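Gallery: The Gear Shelf at Skandatcombe
Posted December 31, 2020

Welcome, and come on in. For those of you who are new to these pages, the gear shelf is the long one on the left as you enter the Skandatcombe workshop, just past the coat hooks, and it has been filling up since before I had a key to the building. Every winter we take down a few pieces, wipe them off, and write a little something about each one so the stories don't get lost. This year's batch was picked by Senad Begović, who has looked after the shelf longer than anyone and who can tell you which drawer a part came out of just by the feel of it. The words are mostly mine, but a good many of the facts are his, and if I have gotten any of them wrong he will let me know before the coffee is cold.

I should say a word about spur gears first, because a lot of you wrote in after last year's page to ask. A spur gear is the plain, honest member of the family. The teeth run straight along the length of it, in line with the shaft, and when two of them meet they push square against each other. They can be noisy at speed, and anybody who has backed an old car down a long driveway knows that whine. But they are easy to cut, easy to measure, and easy to understand, and if you are going to start a youngster on machine work I can't think of a kinder place to begin. Helical gears have their charms too, and I promise we will get to them one of these years.

The shelf runs from tiny clock pinions up to a cast wheel that takes two of us to lift down. In between is what I think of as the friendly size, the sort of gear you would put in your pocket and find again when you did the laundry. Most of those came to us in the Salian cabinet, a tall chest of narrow drawers that we bought, contents and all, when the Salian repair shop closed its doors. The drawers had paper labels once. Mice had been at them. Senad spent the better part of a winter sorting what was inside by bore and tooth, and he still talks about it fondly.

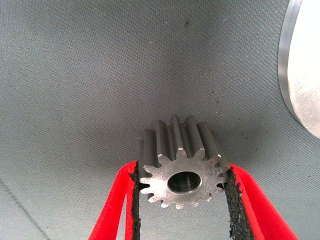 Small steel spur gear, end face forward. Look for the faint circular tool marks around the bore, and the shine on the inside wall.

I am partial to those tool marks, I'll admit it. When a face is turned, the cutter leaves fine rings behind it, a bit like the grooves on a record, and a person could polish them away if they had the afternoon to spare. We leave ours alone. Senad feels strongly that a part should be allowed to show how it was made, and I have come around to his way of thinking. A few light scratches don't bother us either. The teeth on this one are rounded at the tips with a nice curve down into the root, and seen from the end they make a sort of star, which is how my granddaughter came to call it the cookie cutter. It has been the cookie cutter ever since, at least in our house.

The other thing I like is how long the teeth are, running back from the face in ridges. It puts me in mind of the columns on the front of the old bank in town, and I told Senad so, and he said the bank could have used better steel.

If you would like to try your own hand at looking after old gears, it doesn't take much. Wipe them down with a soft rag and a drop of light machine oil, and go easy on the oil. A stiff toothbrush does well between the teeth. For the bore, roll a strip of cotton around a pencil and turn it gently. Please don't use anything gritty inside a bore, however dull it looks, as you will open it up and then it won't sit right on a shaft ever again. Keep them somewhere dry, and if you stack them put a bit of cardboard in between.

We do have a paper catalog, for anybody who enjoys that kind of thing. The little gears from the Salian cabinet start at card 1018, and the most recent card in the box is 1668, a bevel gear that came in a coffee can from the Gisen estate along with a great many washers. Not all of the cards have been filled in. Some say only "gear, nice," in handwriting I recognize as my own.

Thank you to everyone who sent in parts, letters, and corrections this year, and especially to the good people at Colliren, who cut us a new length of shelving and would not take a penny for it — we did make them take a pie. The workshop will be closed for the first part of January while the floor is painted, and after that you are welcome to stop in and see the shelf for yourself. Knock loudly if the lathe is running. If you have a gear at home and no idea what it came off of, bring it along and Senad will have a look at it. He can't always give you an answer, but he does enjoy being asked.

Next gallery: pulleys and belts, with a few odds and ends from the back room.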